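4.2 Glass, tray and the order of pouring

Most of the drinks in the Wurar set are milk drinks, and most of what goes wrong with a milk drink goes wrong in the last bit of the pour. So this section is about the glass end of the counter. Beans, grind, water etc. are in 4.1 and we don't repeat them.

Two orders of pouring were used. Milk first, coffee on top; or coffee first, milk on top. With milk first the layers hold longer and the drink looks nicer for a while, but people stir it anyway. Coffee first mixes almost at once. We had expected the glass shape to matter more than the order. It did matter, just not the way we wrote in the August draft -- there we blamed wide rims for spills, and the spills were mostly from lifting the pouring vessel too high.

Height, then. Keep the lip of the container close over the rim. From higher up the stream breaks, foam gets dragged under, and teh surface ends up patchy. Close in, the foam stays near the top where you want it. Tall straight glasses are easier here than the rounded Trasach cups, which hide the liquid line until very late. Ribbed sides are a mixed blessing: good grip, but the ribs bend the view of the layers and make it harder to judge how full the glass is from the side. Raters looking down from above had less trouble.

Glasses were filled over a tray, every time. A flat board was tried early and dropped, drips ran to the edge and onto the floor. A steel tray with a raised edge catches them and wipes clean in one pass, though it does smudge and the smudges show up under ceiling light. We wiped between drinks, not between pours of the same drink. Fill level was left to whoever ran the session, most of the height for a milk drink, with room left for foam. No ice in any of the 12 recipes.
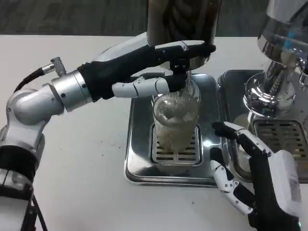
Figure 5. Tall ribbed glass with a light tan, milky drink on the stainless steel tray, dark container held close over the rim.

Ng, reading an early version of this section, objected that cloudiness is a poor guide to mixing, that a drink can look even all through and still taste thin at the top and strong at the bottom, and that a short stir should of been part of the recipe from the start. We partly agree. The stir was added for the Tirnuva recipes only, two turns with a long spoon, and scores for those are kept seperate in the next table. For the rest we report the drink as poured. Stirring also knocks the foam down, so any comparison of foam height across the two groups should be skipped.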